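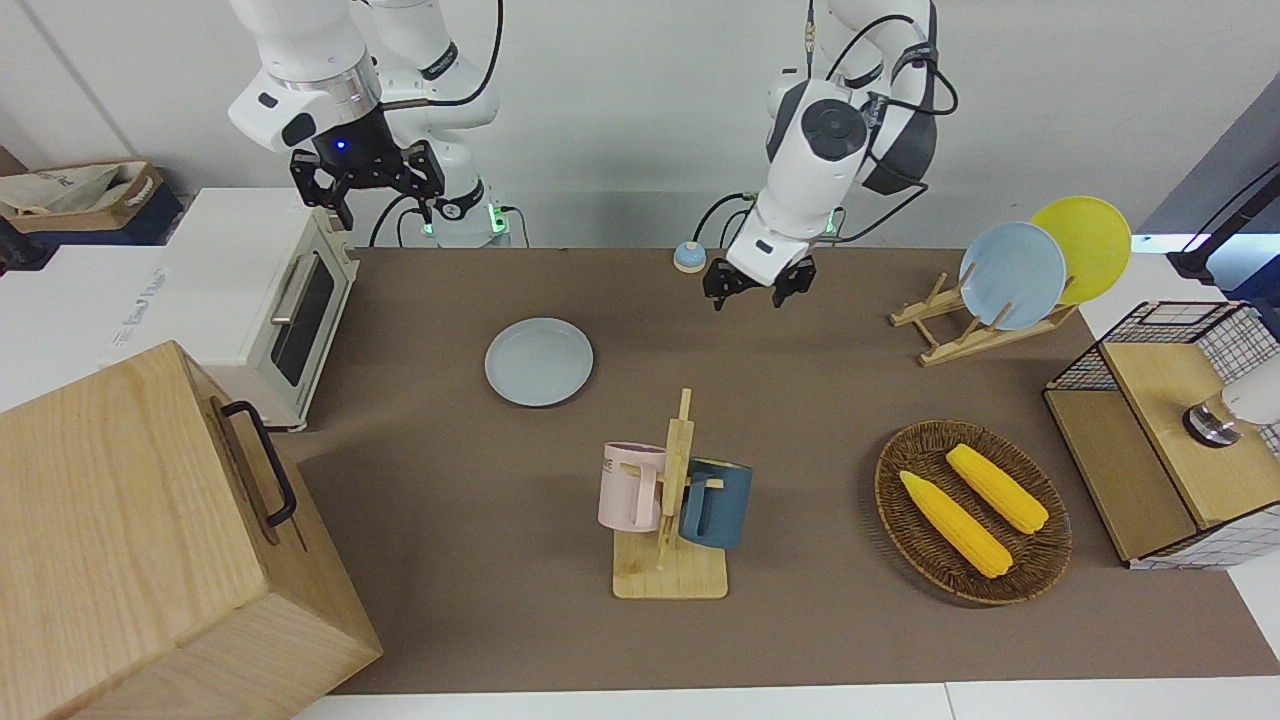
Hello! My name is Tane Quinlan and I look after a robot with two arms at a workshop in Serstead. Its name is Calley. People always ask me what Calley can do, but hardly anyone asks what I do, so I'm going to tell you about my morning.

First job: waking it up. I flick the power on and look for the green lights down at the bottom of the arms, where they join on behind the table. One arm also has a tiny blue light, up near the gripper. A gripper is a robot's hand, except Calley's only have two fingers each. Try picking up a mug with just two of yours. It's quite tricky!

Next I check the cables. You have nerves inside your arms that carry messages from your brain. Calley has cables, and lots of them are on the outside, so they can snag. I run my hand along every one (with the power OFF again, always off when my hands are in there) and feel for nicks and tight bits. A cable needs enough slack for the elbow to bend, but if there's too much it droops and catches on things.

Then comes the wiping. Gripper fingers get greasy, just like yours do after chips, and greasy fingers drop plates. I use a soft cloth and I do the insides twice.

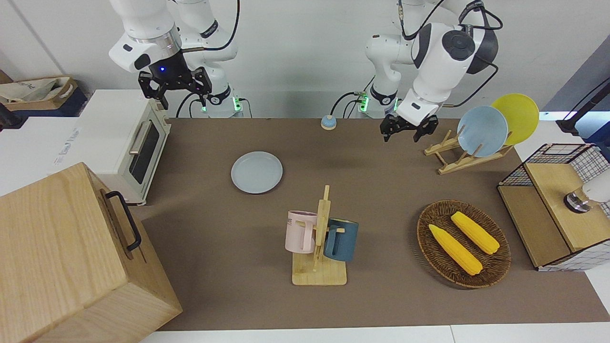 After that I set the table. There's a brown mat, and on it go a toaster oven, a blue plate, a rack with two mugs on it, a dish rack with a blue plate and a yellow plate standing up, and two yellow corn cobs in a woven tray. It looks a bit like somebody is about to have a very odd lunch.

I have a little drawing that shows me where each thing belongs. If I put the mug rack too far forward one day and too far back the next, I can't tell whether Calley is having a bad day or I am!

Last of all is the stretch. I stand well back, keep one hand by the stop button, and ask each arm to move slowly through all its joints. I listen while it does. A happy joint hums. A joint that needs me makes a sort of gritty, crunchy sound, and then I switch off and get my screwdrivers out.

I write everything down in a notebook. Calley has done 3,011 stretches so far, and 134 of them have a note from me next to them. Most of the notes say "loose screw". One says "my sandwich was in the way".

If you'd like to try being a robot helper at home, draw round your cup and plate on a big sheet of paper, then clear them off and see if a friend can put them back exactly on the lines.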